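Wemia Gripper, project report
Venla Turunen and Tatsuya Kubo
20 Jan 2022

What we wanted: a hand-held gripper with two fingers that can pick up cloth, carry it and put it down without dragging everything else along. Built at home and in the shared workshop, evenings mostly. Budget was 600 and we stayed under, barely.

Fingers are version 10. The early ones were straight and just pushed fabric into a ridge. Curved ones close from the sides and get under the fold. Matte black, round pivot knob down low on each. Pivots were the worst part of the build, too tight and the trigger sticks, too loose and the tips cross over. Tatsuya re-drilled them twice.
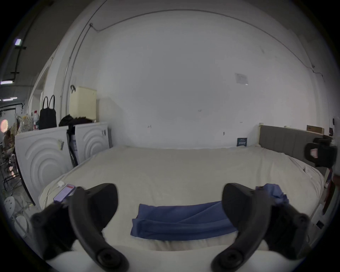
Testing was cloth only, no hard objects. We logged 1,064 grasps since September, most of them by Venla becuase Tatsuya had exams. Two kinds of start: folded and crumpled. On the bed the folded blue cloth lies flat between the fingers and the lighter blue one is bunched up off to the right, so the approach is different for each. Folded needs both tips low, go in slow. Crumpled you can grab nearly anywhere. Soft surface makes it harder, the tips sink in and pinch the sheet too. Counted that as a fail every time.

Problems still open. Left finger lags the right by 19 ms. Return spring is weak. Cable routing is a mess and needs redoing before we put a motor on it.

Next: rubber tips, stiffer spring, then teh motor version if the workshop lets us keep the bench.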